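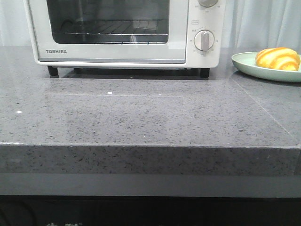

4. Installing and Setting Up the Plug Monitor

This section covers the Zoda plug monitor when used with the Grostdale home energy hub. Install the hub first (Section 3). The monitor can be used without a hub, but readings are then shown only on its own display and cannot be exported.

4.1 Before you start

Check the rating plate of the appliance to be monitored. The plate is usually on the back or underside. The wattage printed on it must not be higher than the limit on the monitor label.

CAUTION: Do not plug the monitor into a power strip, extension cord or another monitor. Plug it directly into a grounded wall outlet.

CAUTION: Indoor use only. Keep the monitor away from sinks and from outlets that can be splashed.

Heating appliances such as toaster ovens, kettles and space heaters draw a high load whenever the element is on. Monitor one heating appliance at a time on a given circuit.

4.2 Connecting the monitor

1. Turn the appliance off and unplug it.

2. Plug the monitor into the wall outlet. The display lights up and shows the line voltage, for example 123 V. If the display stays blank, press RESET with the tip of a pen and wait for the startup screen.

3. Press and hold MODE until the PAIR symbol flashes.

4. On the hub, open Devices, then Add Device, then Plug Monitor. Select the monitor whose code matches the one on the label.

5. Wait for the PAIR symbol to stop flashing and stay on. If it goes out, move the hub closer and repeat step 3.

6. Plug the appliance into the monitor. Do not turn it on yet.

Note: The monitor keeps its pairing after a power cut. The clock is set again by the hub when power returns. Without a hub, the clock must be set by hand (Section 4.6).

4.3 Setting the appliance profile

The profile tells the hub how to group readings. An incorrect profile does not affect the measured values, but it does affect the alerts.

1. On the hub, open the new device and select Profile.

2. Choose Constant for lamps and network equipment, Cycling for refrigerators and thermostat-controlled heaters, or Timed for appliances that run for a set period and then switch off.

3. Enter the rated wattage from the plate. For an appliance rated at 1,150 W, enter 1150 with no comma.

4. Enter a name of up to 16 characters. Names can be changed later without loss of data.

5. Select Save. The hub returns to the device list. 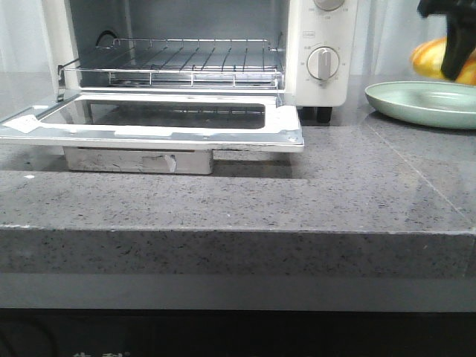

4.4 Taking a baseline reading

The baseline is the power drawn while the appliance is plugged in but switched off. Appliances with a clock or remote control usually show a small standby load. Those with mechanical dials often show none.

1. With the appliance off, select Baseline, then Start.

2. Leave the appliance alone until the hub shows DONE. Opening a door with an interior light will spoil the reading on some appliances.

3. Select Accept to store the value, or Repeat to discard it.

4. Run the appliance through one normal use. The peak load appears under Last Event.

Note: A peak slightly above or below the rated wattage is normal and follows the line voltage. If the peak is far above the rating, turn the appliance off, unplug it and check that the correct wattage was entered.

4.5 Reading and exporting data

Press MODE briefly to step through volts, watts, watt-hours and elapsed time. The watt-hour counter runs until it is cleared. A display of 3,927 Wh is the same as 3.927 kWh, the unit used on most utility bills.

The monitor stores the last 50 events. When the memory is full, the oldest event is overwritten. To keep a longer record, export to the Plurkov desktop program:

1. Connect the hub to the computer with the supplied cable.

2. In the program, select File, then Import From Hub.

3. Choose the devices to import. Events already imported are skipped.

4. Do not disconnect the cable until the progress bar closes.

4.6 Setting the clock by hand

Press and hold MODE and CLEAR together until the hour flashes. Press CLEAR to change the value and MODE to move to the minutes.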